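Sketer two-arm kit: gallery
Posted 8th May

We've had the Sketer on the bench at Hallimine long enough to fill a gallery, and I'm still not tired of watching it! It comes as two arms with parallel-jaw grippers, plus a small camera that rides along at the wrist. Our build took 11 evenings, with a break in July when we ran short of brackets and Zalside sent out a bag of spares. Laundry is what we use it for most — shirts, towels, anything floppy — and cloth is a wonderful way to learn what a pair of arms can do together. 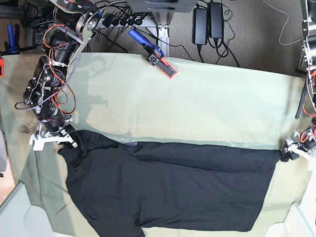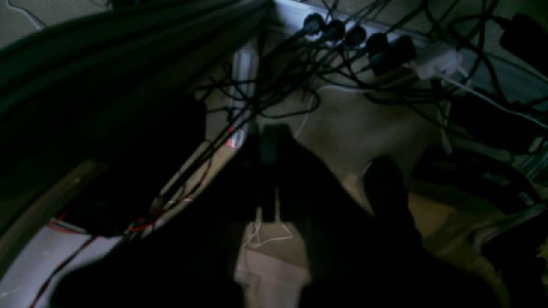
Sketer at work: both arms on a black garment over the green sheet (first), and the wrist camera's view of a gripper, with the power strip and cables beyond (second).

I love how much of the hardware stays out in the open. Motors, brackets, bright orange cables, all within reach of a screwdriver, so swapping a part is a quick job. The white grippers are my favorite piece of the whole kit.

Cable routing takes patience, and the manual gives it one page (page 27, if you're looking). Plan your plugs before you bolt anything down.

Next gallery: the Fashola gripper pads, which fit with 10 screws a side. I've got the first set out of the box already and they look great.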